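The drawer task at Dervishi started small: put one battery away, neatly, and do it again. Its project lead, who has recorded 78 runs for the Grellus model so far, lights up when talking about it. "I love this part of the job," she told me. "You slow your own hands down and you start noticing everything!"

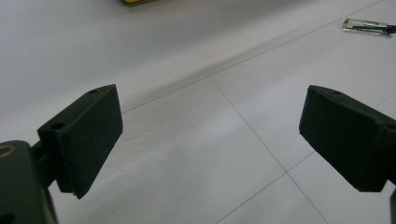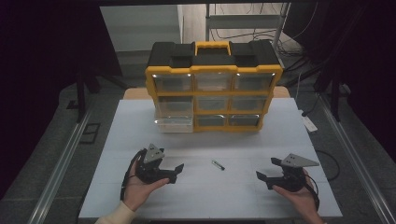

What makes one run worth keeping? "Variety, mostly," she said. "I'd take 30 runs with the battery in 30 different spots over 59 that all look alike. And if I fumble and then recover, great, that stays in, the model needs to see a recovery."

She plans to add a second organizer in August, with deeper drawers (she's already picked it out), and wants to try the task with 2 people taking turns.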